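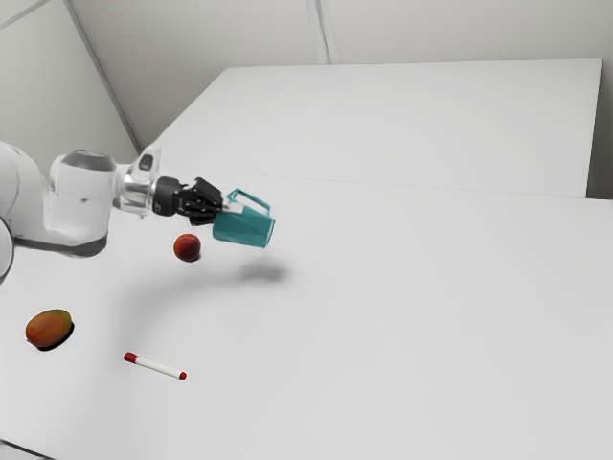
Water hardness and the kitchen: notes from the November tests

Members asked at the last meeting why tea made in the lower hall tastes flat and leaves a film, while tea made in the upper hall does not. Both kitchens are on the same street. They are not on the same supply. The lower hall takes water from the Breathnach well, and the upper hall was moved to the town main when the roof work was done. Cillian Kinsella drew samples from both taps in November and tested them with a drop-count titration kit.

The well water came out at 14 grains per gallon. The town water came out at 5. Anything over 10.5 grains is normally classed as very hard, so the lower kitchen is well into that range. The town water is moderately hard and needs no treatment for cooking or drinking.

Hardness is mostly dissolved calcium and magnesium. Part of it, the carbonate part, drops out when the water is heated and settles as scale. The rest stays dissolved however long the water is boiled. The film on tea forms when calcium and bicarbonate in the water react with compounds from the leaf at the surface of the cup. A little lemon juice clears it. Milk tends to make it worse.

Sampling method

Oisín Mulligan asked for the method to be printed so that the spring test can be done the same way. Run the cold tap for two minutes. Rinse the sample bottle three times with the water to be tested, fill it to the brim and cap it. Test the same day. Do not sample from the hot tap, as scale left in the heater changes the result. Add the buffer first, then the indicator, then the titrant one drop at a time, swirling after each drop. The endpoint is the change from red to blue with no trace of purple. Stop there. If you overshoot, discard the sample and start over.

One of the first well readings was low by two grains. The bottle had been rinsed with town water and not emptied fully. That reading was thrown out.

Scale in the urn

The lower hall urn was opened and the heating element had a hard, pale crust along its full length. Scale conducts heat poorly, so the element runs hotter than it should and the water takes longer to boil. Bhupendra Bansal removed the crust with citric acid:

Unplug the urn and let it cool. Dissolve four tablespoons of citric acid in a gallon of warm water. Fill until the element is covered. Leave for 30 minutes, then drain and brush with a nylon brush. Repeat if any crust is left. Rinse three times, boil one full urn of plain water and throw it away.

Vinegar also works but is slower, and the smell stays in the lid gasket. Do not use bleach before or after any acid – the two together give off chlorine gas. Do not scrape the element with a knife.

With well water the urn should be descaled every 11 weeks at present use. The upper hall urn can go a full year.

Pitcher filters

Several members have bought pitcher filters for home. These hold a small bed of activated carbon, usually mixed with ion exchange resin. The carbon takes out chlorine taste. The resin takes out some of the carbonate hardness, but its capacity is limited, and at well hardness a cartridge will be spent long before the date on the box. Filtered water should be kept in the refrigerator and used within a day or two, as there is no chlorine left in it to hold back growth. Wash the pitcher itself weekly with dish soap.

Softeners

Fiachra Scanlon has prices for two units, the Mekilari and the smaller Odutard. Both exchange calcium and magnesium for sodium and both need salt. At 14 grains, full softening adds a little over 100 milligrams of sodium to each quart of water. Members on a restricted diet should take note of this. The usual answer is to soften only the line feeding the urn and the dishwasher, and leave the cold drinking tap as it is. The plumbing under the lower hall sink would allow it – there is already a tee and a shutoff valve on the cold line.

The Mekilari regenerates by metered volume and the Odutard by timer. For a hall that stands idle on some days, metered regeneration wastes less salt and less water. The drain line needs an air gap in either case.

No decision has been made. Comments on the two units go to Diarmuid Sheehan, in writing, before the next meeting. The test kit is in the upper hall cupboard, second shelf. The indicator bottle is nearly empty and a new one is on order.

2001-12-20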